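January 21, 2022

Workshop notebook, Vuren plot. Written after the call with the permit office, so that Ah-rin has the same information as me.

**Address**

The plot still has no street number. The office gives the number only together with the building permit, and the electricity company wants a number before it opens a file. I asked how other people solve this. The lady on the phone was kind and said we can use the parcel reference on both forms, if we attach the site plan with the entrance marked in red. I did not know this, and we lost much time in September with the wrong form.

Our site plan from Pascal Frerichs is good but it shows the old entrance. He will send a new sheet. I asked him to write the distance from the entrance to the corner post in metres, not only in the drawing.

**Septic and well**

- Distance between the well and the drain field must stay above the minimum in the permit notes. On our plan it is fine, but if we turn the house by some degrees, as Ah-rin Tak wants for the afternoon sun, I must measure it again.
- The soil test is valid for this application. The paper copy is in the Albers folder, second pocket.
- Tank: Stitar offers 800 gallons, Peltton offers 600. The smaller one is cheaper to deliver — but I want to hear from the inspector before we choose.

**Road and access**

The form has a half page for the access road. I wrote: one entrance, gravel, with a pipe under it for the rain water. They want the width of the gate too, and I have left this open until the posts are set.

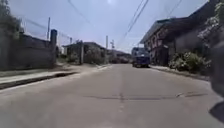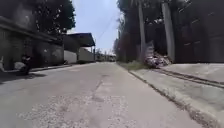
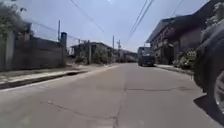

**Shed foundation**

The shed is small, so it goes under the simple permit, but the inspector still wants to look at the holes before we pour. I marked eight holes with string and lime. Seven are dug. The last one hit a big stone and I will move it a little to the east, if Pascal agrees that the beam can carry it.

The auger needs a new shear pin. I used the last spare one and forgot to order. Please, whoever takes the last pin, write it on the door list.

**To do**

1. Pascal: new sheet with the right entrance, two printed copies, signed.
2. Ah-rin: decide about turning the house. I can not send the application before this.
3. Me: call the inspector about the tank size and the holes, order shear pins, fill in the gate width.
4. Ask if the fee can be paid by card. Last time they took only a cheque.

Question for later — does the permit number go on a board at the entrance already for the shed, or only for the house? The notes say "at commencement of works", and I am not sure which works they mean.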